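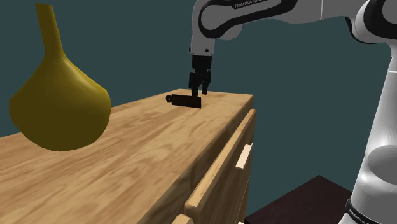

What do you do first when someone hands you a piece of old furniture?

"I smell it," said Zübeyde Gündoğdu. "Then I pull all the drawers out and turn them upside down. The bottoms and the backs tell you who worked on it and how much of a hurry they were in."

Gündoğdu has repaired and refinished household furniture for 24 years, the last 20 of them in the same shop on Marín Street. Most of what comes in is plain stuff: dressers, kitchen tables, side cabinets that belonged to a grandmother. She does very few antiques in the collector's sense and doesn't look for them.

She learned the trade from Covadonga Rivas, who ran a small shop called Nastetti and hired her to sweep and sort hardware. "For the first August I didn't touch a finish. I sorted screws. Slotted, brass, steel, by length. I complained about it at home every night. Now I can look at a hole and tell you what screw came out of it."

I asked what people get wrong when they try it themselves. She said sanding, before I had finished asking.

"They buy a power sander and start with the coarsest paper in the pack. On solid wood you can recover from that, with a lot of work. On veneer you go through it in a few seconds and then you have a patch of some other wood looking at you. People bring me those. I can let in a new piece, but I can't make it disappear, and I tell them that before they leave it with me."

Her own method is slow. She washes the piece with a little soap in warm water, wrings the cloth nearly dry, and leaves everything overnight. A lot of jobs stop there. Old wax and kitchen grease hold dirt, and once they are off, the owner often decides the finish is fine.
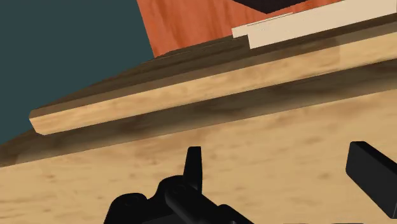
"If it still looks bad the next morning, I test the finish on the underside with alcohol on a cotton swab. If it goes sticky, it's probably shellac, and I'm happy, because I can work with shellac. You can add to it. The new coat melts into the old one. With polyurethane you are scuffing it up and hoping, or you are stripping the whole top."

Stripping is the part of the job she likes least. She keeps the door open and wears gloves up to the elbow, and she won't do it in winter unless the customer is in a real hurry.

Drawers are most of her income. They stick, they drop, they come apart at the corners. She rubs a candle stub along the runners and sends people home if that fixes it. When a runner is worn down she glues on a strip of hardwood and planes it level. She doesn't charge for the candle.

Her last big job was a cabinet from a house on Hevitz Road that had been painted 2 times, white over green. The bill came to $381, and she spent longer on it than she charged for. "The green was on there like iron. I told the woman I would leave it in the corners of the moldings, and she said leave it. She likes it now."

Rivas is retired but still comes by to look at work in progress. She doesn't say much about it. "She opens a drawer, closes it, and asks if there's coffee," Gündoğdu said.

The shop takes in new work in the mornings. Call first if the piece needs two people to carry it, and take the drawers out before you load it.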